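February
by Abhishek Dwivedi

Dear diary, a long day, and most of it went on the segmenter, which is the part of Petedden that decides where one thing stops and the next begins. I had been blaming the planner all week – poor planner! – but when I slowed the replay to 2 frames a second it was plain that the mask for one tomato kept leaking into its neighbor, and the grasp point wandered off with it. 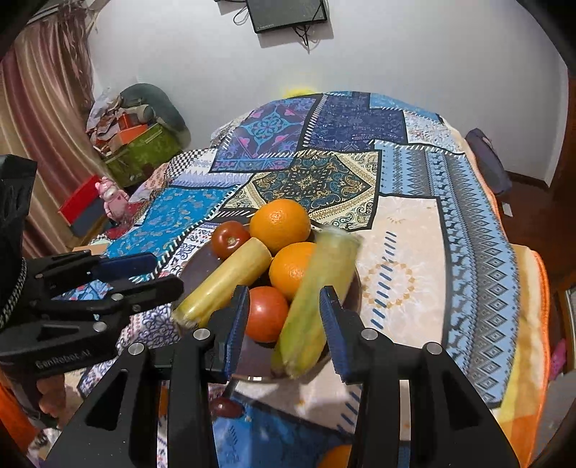 Oranges, tomatoes and the rest of the plate, grippers open.

So I spent the evening on the overlap term (tea going cold beside me, as ever) and set it to trust edges more and color less. A busy cloth is hard on it too, all those borders and dashes. I started a run on 300 clips, which takes around 90 minutes, and wrote to Kostberg about the timestamps while I waited. Tomorrow I want to look at the yellow pieces again, and then call home.

4 comments · 2 shares

Recent entries
Flernia and the missing config file
Why I rewrote the Kanaujia loader
A slow week for the planner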